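Swapping the board in the old house server

22 May 2023

So the little server in my hallway closet finally gave up. It had been freezing every couple of days since last August, always overnight, and I kept blaming the memory, then the power supply, then the memory again. I ran the memory test four times and got four clean passes. When I pulled the board there was a row of capacitors by the CPU socket with their tops puffed up like tiny muffins. Mystery solved, kind of embarrassing!

I've been building my own machines since 1998, and you'd think I would look at the capacitors first by now. Nope.

The replacement is a Rorar board, one of their mini-ITX ones with the processor soldered on. I went back and forth on it for weeks. Mikkel Frandsen (if you read the comments here you know him, he's the one who corrects my voltages) was pushing hard for a used office desktop, and he had a point, they're cheap and parts are everywhere. But I wanted two network ports and no fan, and the closet is narrow enough that a full desktop would have to stand on end behind the coats. I ordered from Plilteo and paid 80 dollars for the board, which felt fair for something that's going to run day and night.

I also picked up a new case, the flat Grimen one. I like it a lot. The lid slides off with one thumbscrew and the drive tray comes out toward you, so you aren't fishing for screws down a dark hole with a magnet on a stick. My one gripe is the front panel cable, which is so short I had to run it straight over the memory slot. Fine once it's in, but annoying every time I want to touch the memory.

I did the whole build on a Saturday-ish kind of lazy afternoon, with coffee breaks, and spent more time cleaning dust off the old drives than putting anything together.

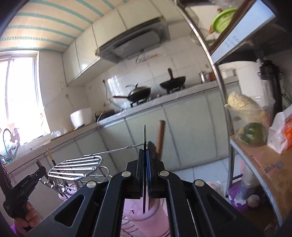 Getting it to boot

The first power-on gave me a light on the board and nothing on the monitor. I tried another cable, then another monitor, then sat on the floor for a while. The board sends video to the DisplayPort by default and I was plugged into HDMI. There's a line in the manual, page two, in the gray box I skipped.

After that the old drives came up right away. I run Seo on this box, and it picked up the new network chips without me doing anything except renaming the interfaces in one config file. The firmware was a few versions behind, so I updated it from a USB stick. Format the stick as FAT32 or the updater won't list it at all.

Power and heat

I put the plug-in meter on it overnight, since everybody asks. It used almost 460 watt-hours in a day with both drives spinning, a lot less than the old one, and the closet doesn't smell like warm dust anymore. The heatsink gets hot enough that I wouldn't rest a finger on it for long, so I drilled a few extra holes in the shelf underneath. Not pretty, but the coats hide it.

Still on the list: a proper bracket for the second drive (zip ties for now, sorry Mikkel), a shorter network cable, and setting the backups to run earlier in the evening so they're finished before I want to watch anything. I'll post the config file once I've taken my passwords out of it.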